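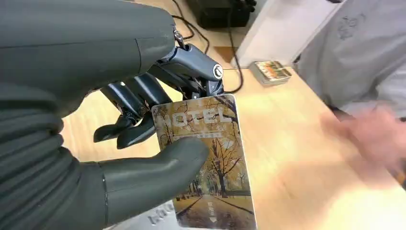
Rutovano hand, open day at Cotcombe

Rating: 8 out of 10

I went for the arm demos and spent most of my visit at the card table! Picking up a flat plastic card is miserable work for a gripper, and the Rutovano hand holds a hotel key card upright between a fat padded thumb and skinny metal fingers. I love that the linkage is left exposed – you can follow every rod.

Satish Kotian ran the table and let us ask anything. He put their practice runs at 1,777, with 257 of them on key cards alone.

My gripes: the thumb hides a good part of whatever it holds, and the room was too loud for questions from the back. I'd go again in June.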